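Interior Materials, Unit 4: Floors and Worktops
Course handout, Climunbridge evening program
Shireen Kruger, June 2021

4.1 Wood moves

Wood takes water from the air and gives it back. A board becomes wider in a humid month and narrower in a dry one, but its length changes very little. For this reason we leave a gap at the walls and cover it with a skirting board. In the Potgieter house, which we will visit in August, the hall floor was fitted tight to the wall on both sides. Please read the short report before the visit and make a sketch of where you expect the boards to rise.

Let the boards rest in the room before laying them. Students often ask me for a fixed number of days. I prefer that you measure the moisture of the boards and of the subfloor, and write both values down.

4.2 Wood and stone in one room

When two materials meet, look first at color and then at the size of the pattern. A warm floor with quiet lines can stand next to marble without much trouble – a floor with strong knots is more difficult.

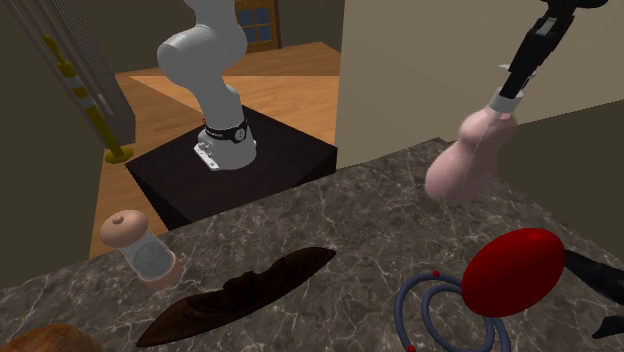
4.3 Care of marble

Marble is a calcium stone, so acid attacks it. Lemon juice and vinegar leave a dull mark, also on a sealed surface. The sealer slows down stains, but it does not stop etching. Clean with warm water and a neutral soap, then dry with a soft cloth.

Homework

Read pages 30 to 68 in the Drandar reader. Choose one room you know well and write 2 pages on its floor, with one drawing of a joint.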